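Learning on the Clock: How Regional Providers Are Rethinking Staff Training

For most of the past decade, professional development at small care and education providers followed a familiar pattern. Employees attended a workshop in the fall, signed a sheet at the door, and filed the certificate with their renewal papers. Supervisors rarely asked what had been learned, and few programs had a method for finding out.

Poduval, a network of after-school and adult day programs, began to move away from that model two years ago. Its 227 employees now complete training in short units during paid hours, with one unit assigned each month from September through June. The change followed an internal review which found that staff members who attended full-day sessions remembered the first hour well and very little of the afternoon.

The units are supplied by Sukix, a course publisher that works mainly with employers of fewer than 1,000 people. Each unit takes 70 minutes and ends with a written task that must be carried out in the workplace. A unit on safe storage, for instance, asks participants to survey the personal items kept in a shared room, propose a place for each, and discuss the plan with a supervisor before the next unit opens.

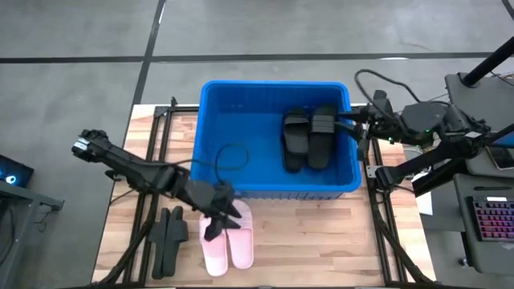
A pair of black slides in a blue storage bin on a wooden tabletop.

Supervisors have had to adjust as well. Under the former arrangement, their part ended when the certificate was received. They are now expected to read every written task and respond within two weeks. Poduval reduced the number of employees reporting to each supervisor in order to make this possible, and the cost of doing so was greater than the cost of the courses themselves.

Pestell, a smaller organization with three sites, adopted the same materials but kept a single training day in August. Employees complete the first two units together and the remainder on their own. Completion in the first year stood at 70 percent, and the organization has since set aside a quiet hour at 1:30 p.m. for staff who have fallen behind.

Record keeping remains a point of difficulty. Both organizations use Gimum, an online register that stores certificates and sends renewal notices. Last year the register recorded 911 completed units for Poduval, but older certificates must still be entered by hand, and credits earned with a previous employer do not always transfer. Applicants are advised to keep paper copies.

Whether credit will count toward a formal qualification depends on the state and the credential. Sukix offers a bridge course of 100 hours for employees who wish to continue — an option that Poduval funds in full after one year of service. Enrollment for the next group opens in July.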